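Singing before math? A Gellow study says it helps

I'm a sucker for any story that puts music and school in the same sentence, so when this one landed in my inbox I dropped my sandwich and read the whole thing.

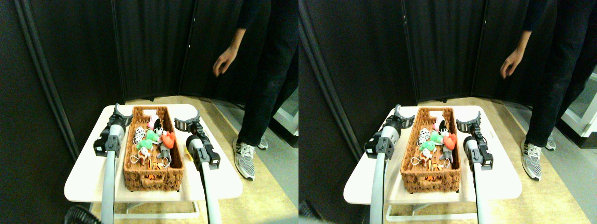
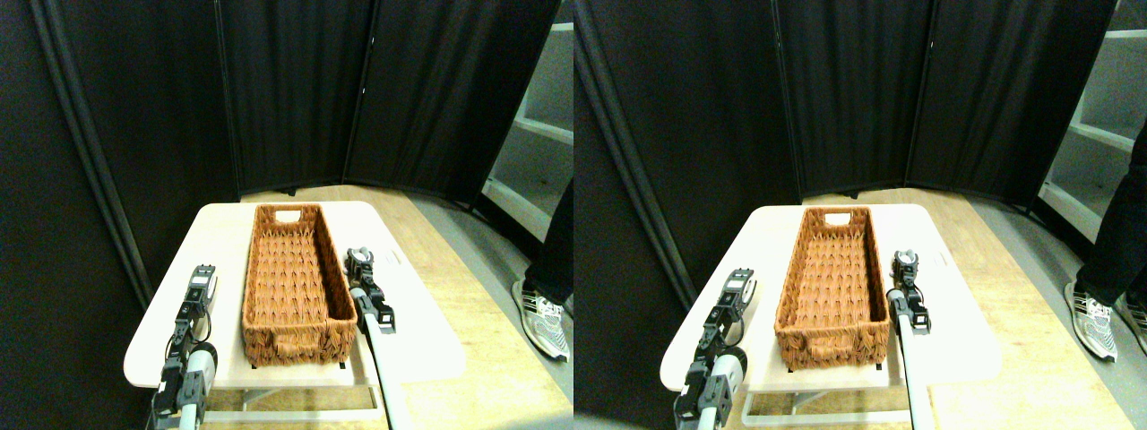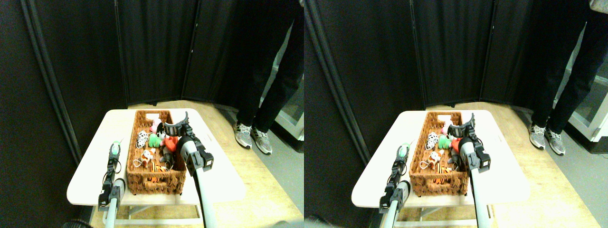 Researchers at Gellow College spent most of last year looking at what happens when elementary school kids sing together right before a math lesson. They signed up 152 children from schools in and around Vaughan, and 146 of them stuck with it to the end (I've seen adult choirs with worse numbers than that!). Half the classes sang for nine minutes, five mornings a week, and the other half started the day with quiet reading the way they always had.

The results came out on 23 January 2025, and the singers did better at settling down and getting going on their work. Teachers also said they had to repeat instructions less often, and I can think of a few teachers who would pay good money for that. Math scores themselves moved only a little, and the team is pretty upfront that they can't say yet whether the singing did it or whether the kids just liked having something fun to show up for.

The songs came from a program called Pimum, which is mostly rounds and call-and-response stuff, with no sheet music and no solos. I like that part a lot. I was the kid who got asked to "just mouth the words" at the holiday concert, and I'd have been thrilled with a song where everybody yells back the same line.

One thing I'd love to know more about is the reading group. They enjoyed their mornings too, according to the report, and a couple of those classes asked if they could try the songs once the study was over — which they did, for the last few weeks of the school year.

Next up is a bigger trial at schools in Clastance, this time with a third group that will do clapping games and no singing at all. Sign-up for schools stays open until June, and there's no cost to take part. Teachers don't need to read music or play anything, but they do have to sing along with the class.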